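Home News What's On Letters Sport Notices

Grimshaw's opens its doors again in Ziltwood

Thu 22 May

Print this page | E-mail to a friend

Anybody who has needed a single hinge on a Saturday afternoon will understand why there was such a cheerful crowd on Indix Lane at the weekend, when Grimshaw's, the hardware shop that had been dark since December, took the paper down from its windows and let people in again.
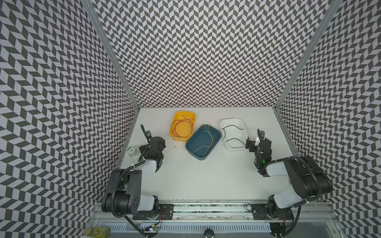 Isla Ruawai

The shop closed a few days before Christmas when a pipe burst in the flat above and the water came down through the ceiling overnight, taking most of the paint aisle and a good deal of the plaster with it. The sign on the door said "back soon", and everyone in Ziltwood took that to mean a week or two. Then the electrics had to be looked at, and after that the floor, and then the floor under the floor (there was one, and it was older than anybody had guessed), and the sign on the door faded until you could hardly read it.

Maricel Catacutan, the owner, has run Grimshaw's for 22 years. She never changed the name when she bought the business, and she told me on Saturday, while trying to serve three people and eat a cheese roll at the same time, that she had never once thought of doing so. "It would have cost me a new sign," she said, "and people would have gone on calling it Grimshaw's whatever I put up there."

Almost 60 people were waiting when she unlocked the door at nine, which is a lot for Indix Lane, where the pavement is narrow and the bus has to breathe in to get past. The bakery two doors along had put out a tray of currant buns, and there were none left by the time I arrived, so I can't tell you what they were like. I did hear them praised at length. Several dogs had come along too, and one of them got into the shop before any of the customers did, and had to be fetched out from behind the compost.

Regulars will be glad to know that the layout is much as it was. The long counter has been kept, water mark and all, and so have the little wooden drawers behind it, which had to be taken out one by one in the new year and dried in the back bedroom of Mrs Catacutan's own house. She says they were on every surface, including the bed, and that she slept on the sofa until well into the spring. Some of the labels were lost, and there has been quite a lot of opening and shutting of drawers this week while she and her staff learn afresh where the cup hooks live.

There are changes as well. The paint has moved to the front, where the light is better, and the key-cutting bench now has a proper stool beside it for people who would like to sit while they wait. Gardening has grown a little and kitchenware has shrunk a little, and I know that will upset those of us who bought every one of our saucepans there, but there is still a decent shelf of them by the stairs.

Mrs Catacutan is also going to open a little later on weekday mornings and stay open until half past six in the evening. That was decided after she spent part of the winter talking to customers who kept stopping her in the street to ask about washers. Most of them work in Ekik, she said, and are never home before the old closing time of five. While the shop was shut, those same people were having to go all the way to the retail park, and without a car that is a 45-minute ride each way, with a change at the station if you miss the direct bus.

"I had a man knock at my house for a fuse," she told me. "At my house! I gave him one out of my own kitchen drawer."

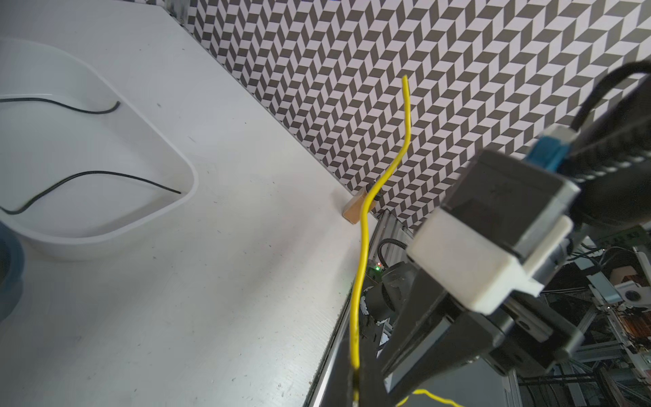 What people missed most, going by the talk in the queue, was being able to walk in with a piece of something and ask for more of the same. Big shops will sell you a packet of ten, and they will sell it kindly enough, but they do not much want to look at the thing in your pocket. At Grimshaw's it goes on the counter and gets a proper inspection, whether it is a tap washer worn as thin as a penny or a leftover length of yellow wire like the one in our photograph, with its end stripped and a wiggle in it that no amount of smoothing would take out. You are then asked what it is for, and quite often sent home with something different and cheaper than what you came in to buy. I have been talked out of more purchases at that counter than anywhere else in my life, and I went back every time.

The staff are nearly all familiar faces. Two of the Saturday helpers have gone off to college since December and their places have been filled, and there is a new apprentice who is learning the key bench and blushed very hard when the first key of the day was tried in the customer's own front door, across the lane, in front of everyone. The lock turned. There was clapping, and I'm told the customer went in and put the kettle on for all of them.

Not everything is finished. The upstairs stockroom still wants a ceiling, so some of the larger things — ladders, wheelbarrows, the heavier sort of curtain pole — have to be ordered and collected a few days later. The old brass bell over the door is away being mended, and until it comes home there is a hand bell on the counter, which the younger visitors had thoroughly tested before ten o'clock. The back gate on to the yard will be shut until the paving has been relaid, so if you are collecting sand or gravel please come to the front and ask.

Anyone who left knives or shears for sharpening before Christmas should know that they are safe. They were on a high shelf and missed the water altogether, and they have been done, wrapped in newspaper and put by with your name on. Mrs Catacutan would be very pleased if you would come and get them, as they are taking up the space where the lamp oil should go. She is not charging for these, she says, after keeping people waiting so long.

Grimshaw's is open from half past nine until half past six on weekdays and from nine until four on Saturdays. It is closed on Sundays, as it always has been, and please don't knock at the house.

Print this page | E-mail to a friend

Get Ziltwood news by e-mail every week. Enter your address to sign up for our newsletter. You can unsubscribe at any time.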